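From: Theano Giannakopoulos
To: Dakow list
Subject: Re: [dakow] new album - chart week + tracklist questions

Arlindo Araújo wrote:
> Does anyone know for sure if the live tracks count toward the album
> or if they're getting listed separate? The Levmont page has 12
> songs, my download has 16. Also is the June date in Kioko still
> on, I need to book a bus. And has anybody seen a chart number yet,
> all I can find is people guessing.

Quick one, on my break.

12 is the regular album. 16 is the deluxe, so the 12 plus the four live ones from the Kioko show. Same release as far as the label is concerned, one entry, the streams get added together. I asked Levmont about this back when the last record came out and they told me the same thing then. If you bought the download off the band's own store you got the deluxe wether you wanted it or not.

Chart - it went in at 60 on the national albums list. Second week isn't posted yet. I know some people here were hoping for top 40 but the last one never got in at all, so I'm happy. The single is doing better on radio than on streaming, which is backwards from last time. My guess is the slow version helped, the morning shows like that one.

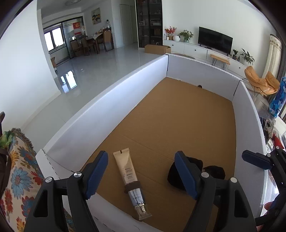
The vinyl is the mess. Stitport is doing the pressing and side B on the first batch had the wrong running order, track 2 was in there twice and the closer was missing. If you pre-ordered and your copy hasn't shipped, you're getting a corrected one. If you already have it, email the store with your order number, don't send it back first. They pay the return postage but only if they send you the label. I found that out the hard way.

June show is still on, yes. Doors moved to 7 pm. Support act not announced, please dont start the rumor thread again. Arlindo, take the early bus, the late one doesn't stop at the hall anymore.

Still need somebody to type up the lyrics for side A - I did most of side B but I can't make out the second verse of the closer at all. Sounds like "harbor" or "harder"?? Send me what you hear.

More tonight if I get time.

Theano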